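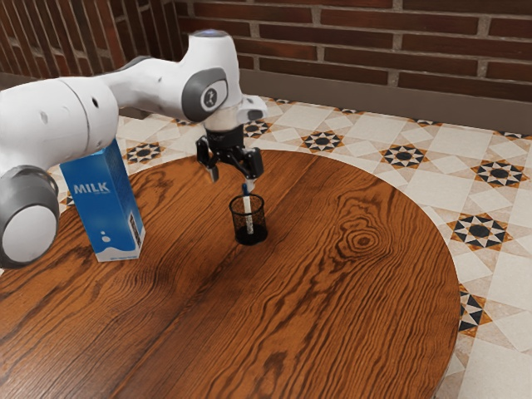
06/06/2022
By Houshang Mousavi

The Pearce open evening runs from six until the parking lot gets locked, and the parking lot gets locked early. I arrived with a tray of store-bought cookies and a fair amount of skepticism. Pearce is a shared workshop in what used to be a carpet showroom, and the sign over the door still promises free underlay.

I had come for the Verov build. Two members have been putting together a robot arm in the back corner since last August, and the newsletter keeps describing it as nearly done. I have a nearly done canoe in my garage, so I know how much weight that phrase can bear.

The real arm lives under a bedsheet. The sheet came off at half past six to polite applause. Four of the joints are assembled and the fifth is a shoebox of bearings with a note on the lid saying DO NOT TIDY. Total spend to date is $1,166, which was announced with some pride by one builder and heard with visible interest by his wife.

Most of the evening's work, though, goes on in simulation, on a desktop computer that sits next to the drill press under a shower cap to keep the dust out. The task is a marker and a pen cup. In software the arm is complete, white and glossy, with a black gripper and no bearings in a shoebox. It works at a round wooden table with a carton of milk standing by, in a room with a brick wall and a patterned tile floor far nicer than anything at Pearce, where the floor is mostly carpet glue. I asked who picked the tiles. The answer was a long one about lighting and texture files, and I gathered that somebody had enjoyed himself for a weekend.

The marker is white with a blue cap, and getting it upright in a mesh cup is harder than you'd think. Mesh is a nuisance to simulate. If the collision shape is too simple, the cup behaves like a solid puck and the marker bounces off the top. If it's too fine, the computer slows down until you could go and make tea, and several of us did. They settled on a ring of small flat panels with a floor, and let the mesh be just for looks.

The control software is called Grodudine. It is home-grown and keeps a log of every attempt, so I can report that as of the open evening it had tried the cup 743 times. The success rate over the latest batch was 81 percent. I asked about the batch before that and was offered one of my own cookies.

There was a proper argument about the gripper fingers, which I recommend to anyone who likes watching grown adults disagree about rubber. One camp wants soft pads on the real thing. The other wants bare plastic, on the grounds that the simulation has no idea what rubber does and will sulk when it finds out. A man from Bevament, the model railroad club down the hall, suggested tape. He was ignored, and later I saw someone looking for tape.

If you go, bring closed shoes and your own mug. Ask for the screen demo early, before the kids find the laser cutter and the whole crowd moves over there. The next open evening is in August, by which time the fifth joint will be on. I have that in writing, on the back of a carpet sample.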